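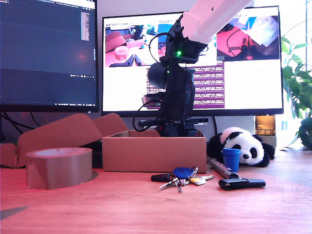 Wrist over the box, three camera feeds up on the right-hand monitor.

Posted by wattlebench, 10 May 2022

Okay, so I finally got the Hukstead gripper bolted on in place of the Plikska one, and I'd love some opinions before I commit. The job is desk tidy-up into a cardboard box: keys, the silver tube, the little blue cup, the tape roll, the panda if I'm feeling brave. I ran 20 picks per gripper on the keys alone. Plikska got 16 into the box, Hukstead got all 20. But the Hukstead is heavier and the arm sags a bit at full reach, which bugs me every time I look at it.

Same controller for both (Saarela), same cameras, same lighting — well, same window, so whatever the sun was doing.

gumleaf_servo wrote:
Keys are a rotten test, mate. Half of it is whether the finger happens to hook the ring. Try the metal tube lying on an angle like you've got it there, that'll sort them out quick smart. My Plikska is great on round stuff once you put some grippy tape on the fingers.

wattlebench wrote:
Fair call on the ring. I did shuffle them between goes but I wasn't very scientific about it. What tape are you using?

gumleaf_servo wrote:
Tennis racquet overgrip, cut into strips. Lasts me a couple of months.

tinybearing wrote:
Disagree about the keys! They're flat, they're floppy, they slide around, and if a gripper can manage them it'll manage most of a messy desk. I'd worry more about those cables looping out from the wrist. Mine snagged on a box flap and yanked the connector clean out. Clip them back along the link before you run anything overnight.

wattlebench wrote:
Yeah, the loop is on my list. I left it long so the wrist could roll all the way round and then never went back to it.

Gistby_fan wrote:
What did the Hukstead set you back? I paid 1109 for the Gistby with the mount kit and I reckon it beats both, but I've never had them side by side.

tinybearing wrote:
1109 for a gripper to put keys in a box, crikey.

Gistby_fan wrote:
It's done two years without a new servo, so I'm happy.

wattlebench wrote:
Got the Hukstead second-hand, so not a fair comparison. I'll redo the lot with the tube tonight, Plikska first with the overgrip on, and post the numbers here — sag and all.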